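Gotilley Help Desk
Ticket 700-20: Gray marks on Modico table top
Status: Open
Opened by: Lambros Panagiotou
Site: Hillevgate, second floor workroom
Category: Furniture, surface finish

Lambros Panagiotou wrote:
The Modico table in the workroom has gray-brown streaks in the top, all in one area. They run close to the direction of the grain. One is longer than the others, and one has a broken, speckled look. There is a small dark spot near it. I wiped them with a damp cloth and dish soap, let the top dry, and saw no change. The rest of the surface looks fine to me. Can this be cleaned, or does the top need to be replaced? It has been in use since March. 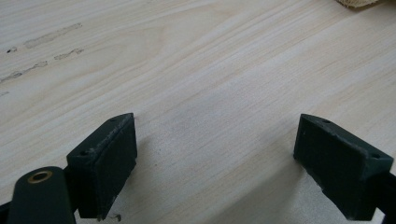

Ďurica replied that marks like these are usually glue residue or dirt that has worked into the grain, and asked for the cleaners used so far. Please don't use bleach or a scouring pad. Try a white vinyl eraser first, with light strokes along the grain. If the marks stay, put a little mineral spirits on a cotton cloth, test it on the underside, and wait 20 minutes before you touch the top.

Lambros Panagiotou wrote:
Only dish soap so far. The eraser lightened the speckled streak a little. The long one is the same. I have not tried the mineral spirits yet because the room is booked for the next 2 days.
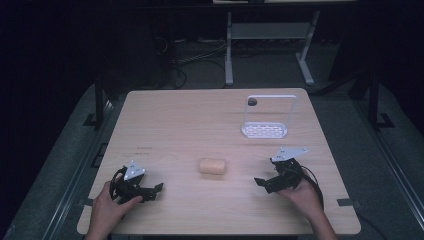

I would like to avoid sanding if we can. A dip in the middle would be a nuisance for the people who work here. The top has to stay flat for small things like the foam cylinder, which lies on its side and would roll, and for the white stand with the perforated base over on the right. If sanding is the only way, I would want the whole top done evenly, including the rounded corners.

Ďurica replied:
Understood. No sanding for now. Do the underside test when the room is free and add the result to this ticket. I will keep it open for 7 days.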